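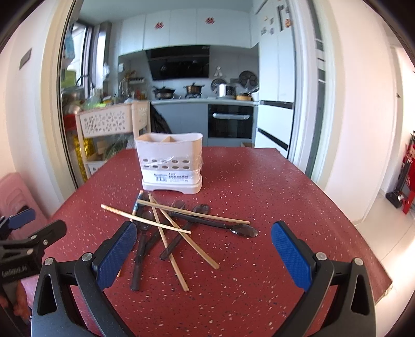

Janosico Shared Workshop
Handout 3: Building and testing a hand-held gripper
Prepared by Benjamín Orellana

Before this session, please read the notes on pivots and bring your own finger parts. The printed parts must be clean at the holes. If a screw turns with difficulty, open the hole a little with a hand drill and try again.

1. Assembly

Put the two fingers on the frame but do not tighten the screws fully. Close the gripper slowly. The pads should meet along their whole length. When they touch only at the lower end, the fingers are not mounted at the same angle, and you should loosen both and start again. Shabani Were keeps the spare pads in the drawer marked Harahap.

2. The thin object test

A chopstick is a good test piece, as it is narrow and it shows very clearly any error of the pads. Take it near the middle, lift it, and turn your wrist slowly to both sides.

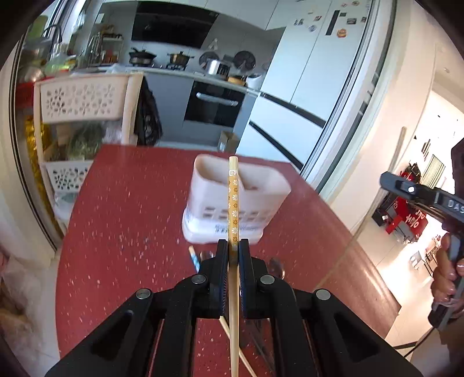

Fig. 1. Wooden chopstick held upright between the finger pads.

Squeeze only as much as you need. In December, several groups pressed so strongly that the arms were bending, and the pads lost their contact at the top.

3. The spoon test

A spoon is more difficult than it seems. The handle is flat, so you must decide from which side you approach it. Try first with one spoon alone, then with spoons which lie over each other.
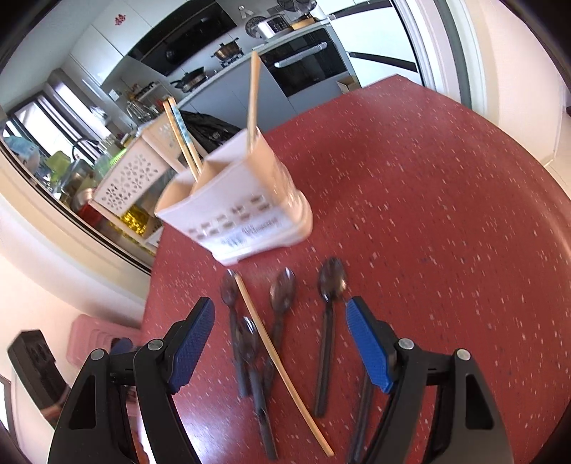 Write down each attempt in your notebook, also the failed ones. A line with the object, the approach side and the result is enough. Our group at Nestlow made 173 attempts before we changed the shape of the finger, and the notes were more useful to us than the drawings.

4. The mixed pile

Work in pairs. One person handles the gripper and the other writes. Change places after 21 attempts. 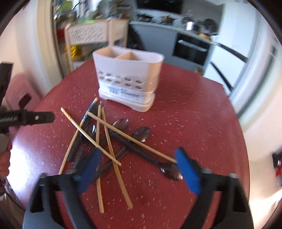
Should I remove the top piece first?
Usually this is easier, but choose a piece with a free handle, even when it is not the highest one.

For next time: bring the notebook and one finger with your own change in the shape.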